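Clearing the long table

August is when I finally get to the long table. It collects things all year, mostly cables, and by now I couldn't tell you what half of them charge.

I started with the small stuff. The divided cardboard box came with a set of glasses from Omora and I kept it for the compartments. Small packets go in there, cards too, and the yellow cloth stays with it for wiping down. The rest of the small stuff went in a drawer.

The cables are the bigger job. I bought 5 fabric ties from Buleck and they went fast — I should have ordered more. The black ones on top get coiled first, then the white ones on the carpet. The power strip stays where it is until I find one with a longer cord.

The counter can wait until next month.
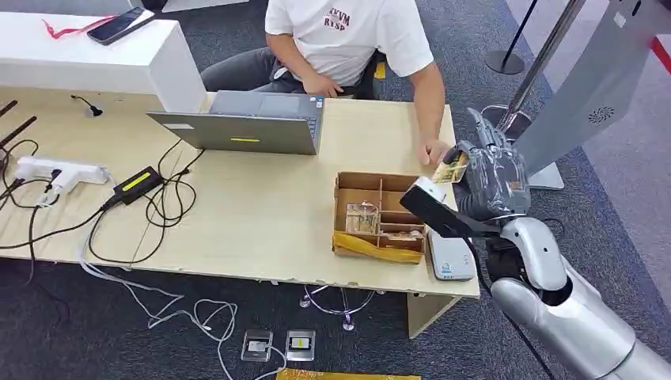 The long table, with the divided box and the black cables still to coil.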